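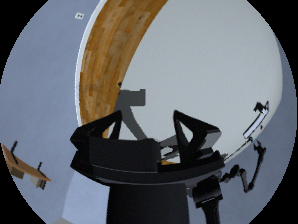 Let them crash it in simulation first

Opinion, 9/30/23

Every autumn the same row. New people join the robotics club, they've seen the arms in the cupboard, they want to touch the arms in the cupboard. And every autumn we sit them down in front of a screen instead and tell them it'll be a while. Faces fall. A couple don't come back.

I think we're right to do it. I also think we do it badly, and I want to say both things before the term gets going and everybody's too busy to read.

Some background for people outside the club. We enter the Skultar, the student manipulation contest, which this year has a simulated round first and a real-hardware round in April for teams that get through. The simulated round is table work. An arm, a tabletop, a job to do on it, and a score at the end that takes no notice of how clever your code looked. We entered two teams last time. One got through and one didn't, and the one that didn't was the one with the better programmers in it. I was on that one so I'm allowed to say so.

What went wrong is worth going over. We treated the simulator as a chore. Something to be got past. So we wrote to the scoring, tuned everything until the numbers went up, and never once sat and drove the thing by hand to see what it was like to be looking out from the wrist at a table with your own fingers in the way. The other team did that for the first fortnight and nothing else. We laughed at them a bit. They'd be there with headphones on, moving the arm an inch, moving it back, writing something down in a notebook. No code at all. Then in week three they started typing and they were done in no time.

The wrist view is the bit newcomers hate most and the bit I'd make compulsory. From the side camera everything is easy, you can see the arm and the table and you think like a person standing in a room. From the wrist you've got a bent, bulging picture of the tabletop, black corners, the gripper filling the bottom of it, and the arm's own shadow lying across the place you want to look at. Straight edges come out curved. You have no idea how far down the surface is. The first time I drove from that view alone I put the fingers straight into the table and swore at it.

But that's the job! That's what the robot has. If you can't do the task from that picture by hand, with your human brain and your human patience, I don't see why you expect fourty lines of Python to manage it.

The shadow thing deserves its own paragraph. Our team's detector, the thing meant to find objects on the table, found the gripper's shadow. Found it beautifully, every run, very confident. Dark shape, clear outline, pale surface behind it, what else was it going to do. We lost most of a week because we'd only ever tested with the shadows switched off, because the sim ran quicker that way. I've heard people say simulated light is fake so it doesn't matter. Fake light still fooled us. Real light would have fooled us harder and on the day.

Now the other side, because there is one and I'm tired of older members pretending there isn't.

The simulator lies. Not about everything. Contact is the worst of it. In ours, things slide when they should stick and occasionally an object just leaves, straight up, gone. Cables don't exist. Nothing gets warm. Motors do what they're told. You can spend a whole term getting good at a world where the gripper closes exactly where you asked and then meet a real one with a bit of play in the joint and feel like a complete fraud. The team that got through to April had this happen. First morning on the real arm, nothing worked, and they had to throw out their grasping code and go back to the notebook. They got there, finished mid-table, fine. But they'd have had a much better time if someone had let them at a real arm for even an afternoon in the autumn.

That's where I part company with the club as it's run now. The rule is no hardware until you've passed the sim tasks. All of them. There are 31. I've no idea who came up with that many. I think it's just what piled up over the years, each lot of leavers adding their favourites and no one ever taking any out. Some are good. Some are the same task with the table turned round. A keen first year with coursework and a job can't get through that before the winter break and we know they can't, and we let them drift off and then moan that the club's shrinking.

It's shrinking. We had more than 189 names on the sign-up sheet at freshers and you could fit the people who turned up at the end of last year round one table with elbow room. I know sign-up sheets mean nothing. People sign for the free pens. Still.

What I'd do. Cut the list down to 3 tasks and make them hard. One driven entirely by hand, wrist view only, no side camera, no cheating. One with shadows on and the light moved every run. One where you've got two arms working near the same table and have to keep them out of each others way, as that was the thing that caught everybody last time and it isn't on the list at all, which is mad. Pass those and you get cupboard access. Supervised, obviously, with the speed limit on, and with the emergency stop in somebody's actual hand and not on a shelf.

And give every newcomer one go on a real arm in the first month, before they've passed anything. Badly, slowly, picking up a sponge. So they know what the screen is standing in for. I learned more about why the sim matters from one clumsy half hour with the Badberg arm than from any of the talks. You feel the weight of it. You go back to the simulated one and you stop flinging it about.

Cost always comes up here. The Badberg is the good arm and people are frightened of it, fair enough, repairs come out of our budget and last time that meant no trip. So use the old Lutis pair. They're slow, they're scratched, one of them makes a noise. Nobody's going to cry if a beginner bumps one into a foam block. At the moment they sit in the cupboard behind the Badberg being saved for what, exactly?

The other argument I get is fairness. If newcomers get hardware time, the competition team loses hardware time. True, a bit. But the competition team is made out of newcomers, two years on. If there aren't any, there's no team, and the bookings calendar will look lovely and empty.

One more and then I've got a lab to get to. The machines in the Tehrani room are the only ones that run the sim at a decent speed, and they're shared with the whole department. So "just do it in your own time" means evenings, late, if you live nearby. People who commute are stuck with a laptop doing a few frames a second and a fan like a hairdryer. I did my first tasks like that and it put me off for weeks. Could we please book that room properly, same slot every week, and put it on the poster? It's a form. I'll fill in the form.

I do believe in the simulator. I've crashed that arm more times than anybody in the club and it cost us nothing, and I'd much rather a first year learned where the table is by going through it on a screen. Just shorter, harder, and with one afternoon of the real thing near the begining so they know why they're bothering. The meeting to settle this year's rules is open to all members, including anyone who only signed for the pen. Please come. Bring your own chair if you're late, the back room has about six.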